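Nestton Community Pantry
Minutes of the monthly meeting
Date: 2023-10-04
Place: Back room, Purar Street

Present: six members. Apologies received from two.

1. Minutes of the last meeting

Accepted with one correction. Under Deliveries, the Ongart drop-off should read "side door" and not "front door."

2. Matters arising

The shelf bracket in the walk-in closet has been replaced. The key to the side door has been copied and the spare is in the desk drawer. The sign for the parking spaces is still on order.

3. Money

Balance at the end of last month was $2,517. The electric bill is paid. The bill for paper bags has not come in yet and will be carried over to the next meeting.

4. Snack table

Most of the meeting was spent on this item. Members who work the after-school hours said that the small snacks get mixed together by the middle of the week and that restocking takes too long. Written labels were tried in May. They peeled off, and many of the younger children can't read them yet.

It was proposed to sort snacks into three bins of the same size, each marked on the front with a black shape. The bins would stand in a row at the back of the table, against the wall, with the handles facing out. The order from left to right would be triangle, square, circle. 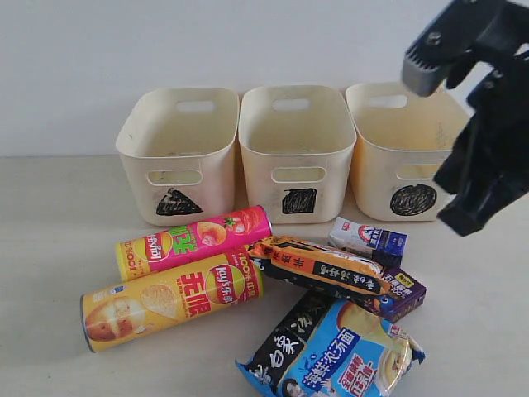
Item 4: the three bins with their marker shapes.

Discussion followed. One member asked whether new bins should be bought, as the cream plastic is scuffed and has yellowed in places, the circle bin more than the others. The price from Tronetitz for a set with lids was read out. It was felt that the present bins will do for now and that lids would slow things down at the table. Another member would have liked colors in place of shapes. Others pointed out that black marker is easy to touch up and that shapes can be copied onto the stock sheet with a pen.

Agreed:
Triangle is for crackers and pretzels.
Square is for granola bars and anything else in bar form.
Circle is for fruit snacks and raisins.
Items containing nuts do not go in any of the three bins. They stay on the top shelf in the closet.
Bins are to be emptied and wiped out every Friday before restocking, including the bottoms and the handle openings.
The same three shapes will be drawn on the cartons in the closet.

The trial will run until the next meeting. Whoever closes up will note on the stock sheet which bin ran out first.

5. Deliveries

Ongart has asked to move its delivery to 7 in the morning. Two members can be there at that hour. Agreed to try it for one month. Cartons are not to be left in the hallway, even for a short time.

6. Any other business

The faucet in the restroom drips. The landlord has been told.

A request came in from the Nestton library for leftover egg cartons for a craft table. Agreed, if they collect them.

The coat rack by the door is overloaded. Members are asked to take home anything that is theirs.

Next meeting: first week of next month, same room, same time.

Action list
Draw shapes on closet cartons: after-school team
Add bin column to stock sheet: secretary
Confirm new delivery hour with Ongart: secretary
Ask again about parking sign: chair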